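The Ferry Office at Jasholm

The last boat to Jasholm left at six, and she missed it by the length of the parking lot. The man in the ticket booth had already pulled down the blind. She stood there with her suitcase and listened to the engine going away.

Her aunt had left her the house and 2,000 dollars, in a letter typed by a lawyer in Prelten. The letter said the keys were at the ferry office and that she should ask for them in person. She knocked on the blind.

"We're closed," the man said.

"I only want the keys to the Marsden house."

He opened the door then and looked her over. He said she had her aunt's chin. He said it the way you would tell someone they had a flat tire.

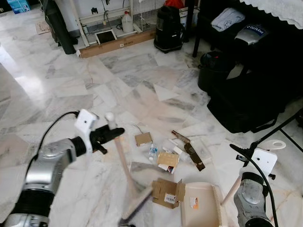

The keys were in a coffee can under the counter, with a tag in her aunt's handwriting. There were four of them. He didn't know what the smallest one was for.

"She came over every August," he said. "Sat on that bench and watched the boats. Never met anybody off them, that I saw."

"She told us she had a friend on the mainland."

"Maybe she did."

He had a kettle going in the back, and he gave her tea in a mug from the Bimotau Hotel. She asked if the hotel was any good. He said it had burned down when he was a boy, but the mugs had held up. 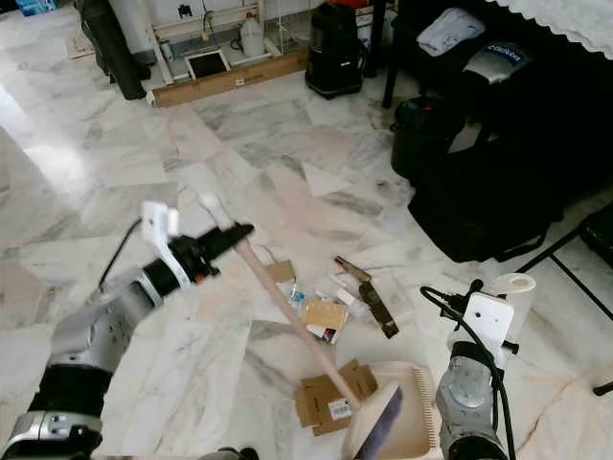

Reading time: 2 minutes

She slept on the bench in the waiting room with her coat over her knees. Twice in the night she woke and heard water under the floor. The second time she got up and tried the smallest key in everything that had a lock – the ticket drawer, the closet, the cabinet where they kept the flares. It fit none of them.

In the morning he came in with rolls in a paper bag and found her at the row of mail lockers by the door. Number 190 was open. Inside were ferry tickets held together with a rubber band, all one way, all to the mainland, none of them punched.

"Those are still good," he said, and went to raise the blind.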